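Search this site
Go
Home / Reviews / Workshop

The Stisance hand-held gripper kit: a longer look

Posted by Soon-im Moon in January
14 comments | 37 shares

I have had the use of the Stisance kit for long enough now to say something useful about it. A few readers wrote in after my short note on the Ronov one and asked for a comparison, so there is some of that in here too.

The kit is a pair of hand-held grippers with a camera on each, the cables, a charger and a year of the Itum software for sorting the recordings. You hold the grippers and do the job yourself, and the recordings are used to train a robot arm to do the same job later on. We paid 3422 pounds for the pair. A single gripper is on the price list too, but I can't see the point of one on its own if you mean to work with cloth.

What comes in the box

The packing was good. Each gripper sits in its own foam tray, and the spare finger tips are in a small bag under the lid. The printed guide is two sheets and covers charging, pairing and not much else. For anything more you have to go to the website, where the help pages are in no order I could make out. Sun-ja Um did the setting up and had both grippers recording before lunch. The calibration step failed the first time and went through on the second with nothing changed.

Weight and grip

One gripper weighs 783 grams on our kitchen scales, with the cable off. That is lighter than the Ronov, and you notice it after an hour. The handle suits a medium hand. Mine are small and I have to stretch a little for the trigger, and Sun-ja has no trouble at all. A smaller handle would be a welcome extra, and I have written to Stisance to say so.

The trigger is smooth and the jaws close evenly. They don't close with much force, so forget about thick denim seams.

Working with clothes

Clothing is what we bought it for. We work on a round white table with the garments in a heap, pick one out, spread it and fold it. The fingers are black with bright yellow bands across the tips, and the yellow shows up well on the recording against dark cloth and against the white table top. It shows up less well against pale yellow cloth, so I would have picked another colour for the bands, but it is a small thing.

Thin cotton is easy. You slide one finger under the edge, close, and lift. Ribbed collars are easy too, and I have started going for the collar first on most tops. Smooth linings slip, and I never got a lining to stay put for a whole fold.
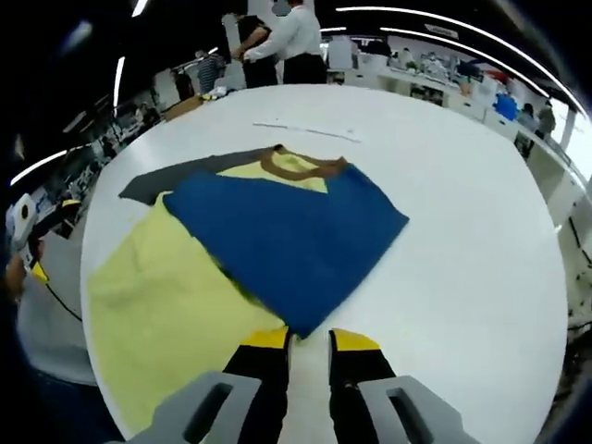 The camera

The lens is very wide. Straight edges come out as curves, and you get a good deal of the room along with the table. For training this is said to help, as the fingers and the work both stay in view when you lean in close. If you share a room with other people, though, they will be in your recordings, so speak to them first. Itum has a face-blurring option, but it is off by default and takes three menus to find.

Ceiling lights are handled well. Ours are long bright strips and I had expected more glare.

Software

We recorded 415 clips over the trial. Itum lost 2 of them, both when the cable was knocked, and it gave a clear message each time. Trimming is quick. Labelling is slow, and you can't copy labels from one clip to the next, which the Joo software has let you do for ages. Export worked first time.

Would I buy it again

For light clothing, yes. For heavier goods I would look at the Ronov, which grips harder and costs more. The handle and the labelling are my main complaints. Replies from the Stisance help desk came the next morning both times I wrote.

I'm putting the spare finger tips on next and will add a note on how they wear.

Share this post
Older post | Newer post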